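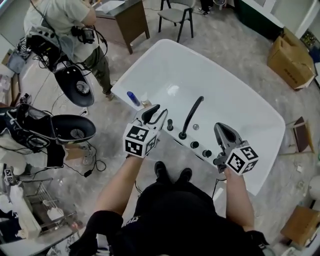 Freistehende Badewanne mit schwarzem Auslauf, drei runde Knöpfe am vorderen Rand

4. Den Gottesdienst im Gemeindesaal einrichten

Wer das Handbuch bis hierher gelesen hat, kennt unsere Gemeinde in Nindach schon ein bisschen. Die alte Kirche von 1835 wird im Winter nicht geheizt, also ziehen wir im Februar in den Saal um, und das will vorbereitet sein. Ich mache das jetzt seit etlichen Jahren und schreibe hier auf, wie ich es mache (andere Wege sind erlaubt, solange am Ende alle sitzen und das Vaterunser auch hinten zu hören ist!).

4.1 Raum und Stühle

1. Zuerst den Altartisch an die Fensterseite stellen. Die Kerzen kommen erst ganz zum Schluss drauf, sonst räumt man sie dreimal um.
2. 100 Stühle im Halbkreis aufstellen, mit einem Mittelgang, durch den ein Rollstuhl passt. Ich lege mir dafür gern einen Besenstiel quer auf den Boden.
3. In der ersten Reihe links zwei Plätze für die Lektoren frei lassen.
4. Liederbücher auslegen, und zwar die blauen. Die roten haben eine andere Nummerierung, das gibt beim zweiten Lied ein herrliches Durcheinander.

Achtung: Die Tür zum Hof bleibt frei und unverschlossen, auch wenn es zieht. Sie ist unser Fluchtweg.

4.2 Ton

1. Mischpult einschalten, dann erst die Lautsprecher. Beim Abbauen genau umgekehrt.
2. Kanal 1 ist das Ansteckmikrofon, Kanal 2 das Lesepult, Kanal 3 das Klavier. Bitte so lassen!
3. Jemanden in die letzte Reihe setzen und einen Psalm lesen. Ich nehme immer einen langen, da hat man Zeit zum Regeln.
4. Wenn es pfeift: Lautsprecher ein Stück nach vorn schieben und erst danach am Regler drehen.

Hinweis: Pfarrer Rieger spricht leise und wird gegen Ende der Predigt noch leiser. Arne weiß das selbst – ihr dürft ihm von hinten ruhig ein Zeichen geben.

4.3 Abendmahl

1. Brot und Traubensaft stehen im Kühlschrank der Teeküche, oberes Fach.
2. Einzelkelche auf die beiden Tabletts verteilen und mit dem weißen Tuch abdecken.
3. Das glutenfreie Brot kommt auf einen eigenen Teller, rechts vom Kreuz.
4. Nach dem Segen alles in die Teeküche zurücktragen. Was übrig ist, essen und trinken wir beim Kirchenkaffee gemeinsam auf, so ist es bei uns Brauch.

Vorsicht beim Tragen: Die Schwelle zur Teeküche ist höher, als man denkt.

4.4 Gäste aus Plondmont

Einmal im Winter feiert unsere Partnergemeinde aus Plondmont mit. Dann wird es voll, und die Lesung gibt es zweisprachig. Lambros Giannakopoulos schickt mir die Texte vorab, ich drucke sie in großer Schrift aus und lege sie aufs Lesepult. Die Fürbitten bitte nicht doppelt lesen, sondern abwechselnd – das haben wir ausprobiert und alle fanden es schöner. Für den Kaffee danach die große Kanne nehmen und sie schon vor dem Eingangslied anstellen, sie braucht fast 3 Viertelstunden.

Stand: 2026-07-20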